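Rarkano card placement study: bench safety and method checklist, with comments
Site: Akpan demonstration area
Date of check: 21 July 2021
Result: open for trials, two actions outstanding

Scope. The check covers the table-top bench used for the card placement trials, the floor next to it, and the way trial results are recorded. It does not cover the Hukel arm's electrical cabinet, which has its own inspection sheet.

Section A. Floor and public side

A1. Belt and posts in position on the public side. Yes.
Comment: Leave the belt closed between sessions as well as during them. It was found open at the December check.

A2. Walkway behind the operator's chair clear of bags. Partly.
Comment: A bag had been put down within the walking line. Moved during the check. Bags go in the store room from now on.

A3. Seating behind the bench kept outside the arm's reach. Yes.

A4. Emergency stop within reach of the operator without standing up. Yes.
Comment: Pressed twice, at rest and at trial speed. The arm held its position both times. Reset needs the key, as it should.

Section B. Table and items on it

B1. Table stable and feet locked. Yes.

B2. Card holder seated against its stops. Yes.
Comment: The cardboard holder is a consumable. Slots widen with use and a wide slot makes the placement look better than it is. Change it after every 100 placements and write the change in the log. The previous holder had been left in too long and the trials done on it have been marked.

B3. Laptop cable routed away from the arm's path. No.
Comment: The cable crosses the table to the right. Clip it down along the back edge. ACTION 1.

B4. Drinks kept off the table. Yes.
Comment: Water stays on the cabinet shelf.

B5. Loose items on the table kept to what the trial needs. Partly.
Comment: Phones are allowed if they stand clear of the holder. Pens to be put down before the arm is released.

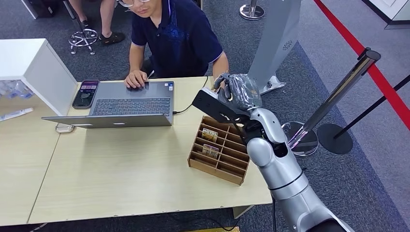 Card holder and hand at the bench, operator at the laptop.

Section C. Arm and hand

C1. Covering on the fingers free of splits. Yes.
Comment: Check both sides of each fingertip under a lamp. A small nick changes the friction enough to spoil a series.

C2. Bracket under the hand tight. Yes.

C3. Cabling near the wrist free through the full turn. Yes.
Comment: Turned slowly by hand in both directions, power off.

C4. Force limit set to the study value and locked. Yes.
Comment: The Juker software goes back to its default limit after an update. Read the value off the screen at the start of each session and do not rely on the saved profile.

C5. Operator's hands clear of the holder when the arm is live. No.
Comment: Operators steady the holder with one hand while typing with the other. This is a habit from the early trials, when the holder had no stops. It is not needed now. Hands near the gripper are only acceptable with the arm in hold and the amber lamp showing. Brief all operators before the next session. ACTION 2.

Section D. Method and records

D1. Start position recorded for each trial. Yes.

D2. Failed placements kept in the data. Yes.
Comment: The log holds 2,844 attempts. Of these, 725 were failures, mostly a card catching on the lip of a slot. All were kept. A trial may be struck out only if a person touched the holder or the card after release, and the reason has to be written beside it.

D3. Slot order drawn at random before the session. Partly.
Comment: Done for the main series. The pilot series went row by row, so the pilot results should not be pooled with the rest.

D4. Trials with a steadied holder marked as such. No.
Comment: See C5. A held holder gives less under the card, and that may raise the success rate. There is no way to pick these trials out of the log afterwards. The write-up needs a sentence on this. Future logs will have a column for it.

Actions

1. Clip the laptop cable to the back edge of the table. Before next session.
2. Brief operators on C5 and add the new log column from D4. Before next session.

Next check due after the following change of holder, or after any Juker update.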